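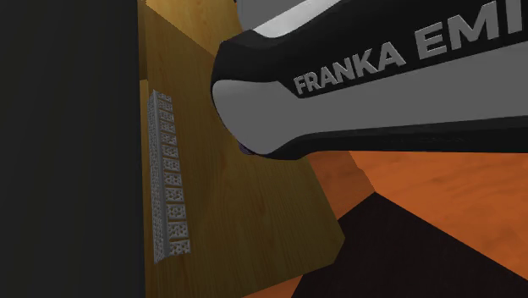 Can a robot arm do household chores yet?

Some of them, in a kitchen that has been set up for it, with an adult in the house. An arm running Utine will put away cutlery, close drawers and clear a counter of things it has been taught. It will not keep a home tidy by itself, and this section is meant to help you choose chores it has a fair chance of finishing.

Section 4: Choosing and setting up a first chore

4.1 Before you start

Utine ships with a simulator. Every chore must be run there before it is enabled on a real arm. The simulator does not model water, crumbs, sticky hinges or children, so a chore that passes may still fail at home.

You will need:
A finished room model (Section 3)
An arm profile loaded and calibrated
The Zerwood chore library, or your own recorded chores
A clear path to the emergency stop

4.2 What to expect from each kind of chore

Opening and closing: Good on drawers and hinged doors with a proper handle. Poor on push-to-open fronts, which Utine often presses twice.

Picking up and placing: Good on mugs, tins and boxes. Fair on cutlery. Poor on plastic wrap, wet glassware and anything in a stack.

Wiping: Fair on flat counters. Utine follows the path it was given and cannot judge whether the surface is clean.

Folding: Tea towels only, and slowly. Leave fitted sheets to a person.

Cooking: Not supported. Do not use the arm near a lit burner or a hot element.

In our trials at the Arkesgate test kitchen we ran 1171 drawer closings, and 1127 finished without help. Most of the failures were drawers already jammed by a utensil. Your results will depend on your cabinets more than on your arm.

4.3 Setting up the chore

1. Open the Chores tab and select New.
2. Choose a chore from the library. For a first attempt we suggest Close Drawer.
3. Click the piece of furniture in the room model. Its edges turn green when it is selected.
4. Set the approach distance. The default is fine for most counters. Increase it if the arm has to come in over a cabinet side or past a tall panel.
5. Mark every surface the arm must stay clear of. Include vents, grates and open tracks, as a fingertip can catch in them.
6. Press Preview and watch the whole motion at quarter speed, from at least two views.
7. If any part of the arm passes through furniture in the preview, stop and go back to step 4.
8. Press Run Batch. Leave the number of runs at the default for now.
9. Read the report. If the success rate is below your limit, change one setting and run the batch again.

Note: Changing the colour or material of a surface in the room model affects the camera-based chores. Run the batch again after any change, even a small one.

Note: Reports are saved under the chore name. Renaming a chore starts a new report – the old one is kept but no longer updated.

4.4 Moving to the real arm

1. Export the chore and load it on the controller.
2. Set speed to Low. Utine will not accept a higher setting for the first ten runs.
3. Empty the counter and move chairs out of reach.
4. Start the chore and stay within reach of the emergency stop until it ends.

CAUTION: Keep children and pets out of the room while the arm is powered.

CAUTION: Do not reach in to help. Stop the arm first, then clear the object by hand.

4.5 Messages

1039 Target not found. The furniture has moved or the lighting has changed. Rescan the room.

1108 Contact too early. The arm touched something before it expected to. Check for an object left on the counter, then reset.

If either message comes back after a reset, turn the arm off and contact Margaritis support with the saved report. Batch reports from before the October update cannot be read by the current version and will need to be run again.

Section last revised 9/21/25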